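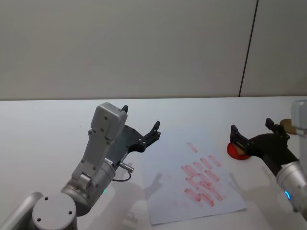 5 min read

July, bench notes, dye side

OK, so the madder vat. I said in the last entry that I'd leave it alone and I did not leave it alone. Went in a little after 7 a.m. and the liquor had gone that brick color again, the one we got with the Clulby roots, only these are the Rundale roots and they're supposed to be the good ones! Dumped a quarter of it, topped up with rainwater from the barrel, brought it back up slowly. I held it under a simmer all morning with the lid half on. Whoever borrowed the long thermometer, I'd love it back. I was using the candy one and it's hard to read through steam.

Wool first. Three skeins of the Protville two-ply, alum mordant, soaked overnight. They came out a warm orange-red, very even, a bit lighter at the ties where I'd knotted them too tight (my own fault, figure-eights next time, LOOSE). Then the same yarn with a spoonful of chalk in the pot, and that one I'm really happy with. It's a proper red. If you squint there's a little blue in it. I've hung it next to the old sample from the spring batch and I like the new one better, though the spring one has had months by the window, so it's not much of a fair fight.

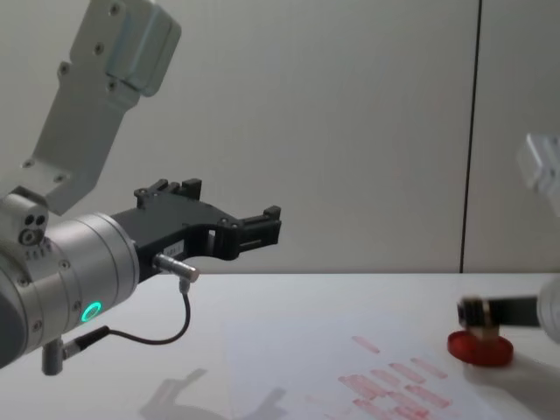 Cotton is another story. I tried the tannin step with oak gall this time, 50 grams for the whole lot, left it in the bucket through lunch and then straight into the alum. It took the color in patches. You can see where the folds were, like a bad tie-dye from summer camp. I don't think it's the tannin, I think I crammed too much cloth in a small bucket and didn't stir. Redo with half the cloth. Also I scoured this lot in a hurry and the rinse water was still a bit yellow when I quit, so that may be all of it right there.

Weights, before I forget: dry fiber 600 grams, ground root 393 grams. That's a stronger ratio than the recipe in the Ong booklet, which I found kind of stingy. The second dip on leftover liquor gave a nice coral, and the third was basically peach. Keep the peach, somebody will want it for baby hats.

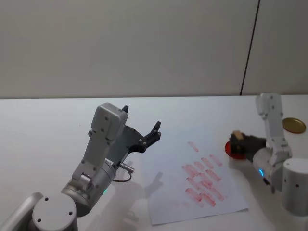 Things for the next round: grind the roots finer (the coffee mill is fine, just don't put it back in the kitchen), strain through the old pillowcase instead of the sieve, and label the tags in pencil. The marker ran on two of them and now I've got a skein that says either "chalk" or "check." I'm pretty sure it's chalk.

Left the vat covered, heat off, at 4:30. Iron pot is scrubbed and oiled. We're out of pH strips.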